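Tissue Handling and the Practice Bench
Session 4 notes, surgical skills elective, May 2019

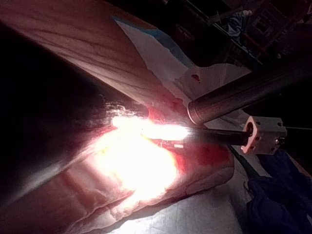
Okay, so last session we got through bench set-up and I ran out of time (again!) before I could talk properly about the tissue itself. I'll pick it up from there, and you can read the Wilczyńska chapter afterwards if my version leaves you cold.

Start with the folds. Skin with flesh under it never lies flat for you. It bunches, it slides on the sheet, and the fold you smoothed out a minute ago comes back the second you let go. My own habit is to settle the bulk of the specimen first and leave the surface alone until that's done. Students tend to go straight for the wrinkles on top and then wonder why the whole slab is creeping toward the edge of the bench.

Next, glare. I go on about this every year and I'll keep going on about it. A strong light on a moist surface blows out to white, and you lose the colour you need for judging where you are. If you can't see pink, stop. Shift the light or shift your head, and only then carry on. Metal instruments make it worse, and a few of you had your lamps in so close in January that I couldn't see a thing from the other side of the bench.

Blood. A stain spreads wider than its source, so the big red patch isn't telling you much. Look for where the colour is deepest and work outward from there. Dab, please, don't wipe! Wiping smears it thin over the whole area and then everything is the same faint pink.

Bringing two instruments in from the same side is fine, and lots of people prefer it, but keep the shafts from crossing and know where both tips are before you move either one. I still say it out loud to myself ("tip, tip") and I'm not embarrassed.

Clean-up
Fresh white sheet for every specimen. Used ones go in the Clevik bin, and the instruments get 10 minutes in the Candex soak before anybody starts scrubbing. Specimen trays go back to the cold room, shelf 32.

For next time
Read the Bodix bench guide up to the part on retraction. Bring your practice log, and write down the moments when you lost sight of a tip, even if it felt trivial. We'll start with those.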